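4. Setting up the Drurance stage preamp for live recording

Read section 3 before you start. The steps below assume that the Skurkari pickup is already fitted and that the guitar has been tuned to concert pitch.

4.1 Connecting the guitar

1. Turn the preamp off and set Gain and Master to zero.
2. Plug the guitar into INPUT A. INPUT B is for line-level sources only.
3. Connect DI OUT to the stage box with a balanced XLR cable. Keep the run under 50 metres.
4. Connect AMP OUT to the guitar amplifier if one is in use. The two outputs work at the same time.
5. Turn the preamp on and wait for the green lamp to stop flashing.

Caution: Do not apply phantom power to AMP OUT. Damage from this cause is not covered by the warranty.

4.2 Setting the level

1. Play full chords at the loudest level you expect to use in the set.
2. Raise Gain until the red lamp lights on the hardest strokes, then turn it back by 5 dB.
3. Raise Master until the recorder shows a healthy level with no clipping.
4. Repeat step 2 with the neck pickup selected. It is usually the louder of the two.

Note: Levels set at an afternoon soundcheck tend to be low. Leave some room on the recorder for the evening.

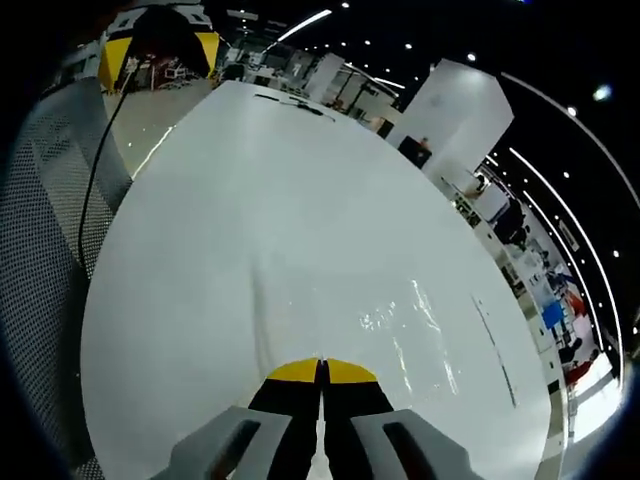

Can the vocal microphone share the preamp with the guitar?
Use a separate channel on the stage box for the vocal. INPUT B has no microphone gain, and a vocal sent through it will be thin and noisy in the recording.

4.3 Tone controls

The Mid control is centred on 745 Hz and the Presence control on 3,000 Hz. Both are flat at the twelve o'clock position. For clean jazz tones, start with Mid flat and Presence slightly below flat. For fusion leads with overdrive, place the drive pedal before INPUT A and leave Presence flat.

The DI/PRE switch takes the DI signal from before the tone controls. Select PRE if the recording will be mixed later.

4.4 Storing a setting

1. Hold STORE until the display shows a slot number.
2. Turn the dial to the slot you want.
3. Press STORE again. The previous contents of the slot are overwritten.

Slot 1 holds the Istbridge factory setting, prepared by Satish Nair for archtop guitars. It cannot be changed.

For use with the Thongdee foot controller, see section 6.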